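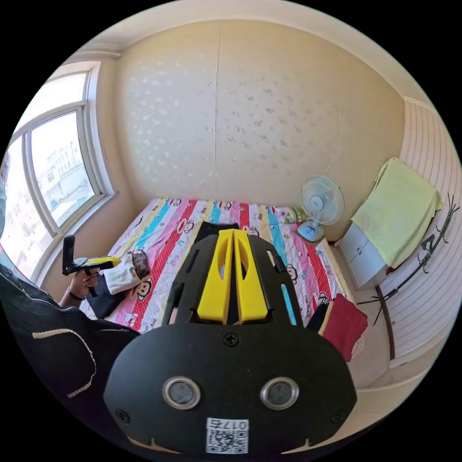 About Farmont

We love a well-made bed! Farmont began in March with two of us, Marites Sebastian and Henok Tefera, folding towels on a borrowed table, and now we look after bedrooms in 35 homes (guest rooms, children's rooms, the lot). We change the covers, fold the clothes, sort the towels and plump the pillows. Bright, cheerful quilts are our favourites, stripes especially. Ibsa Ayele answers the phone and would love to hear from you.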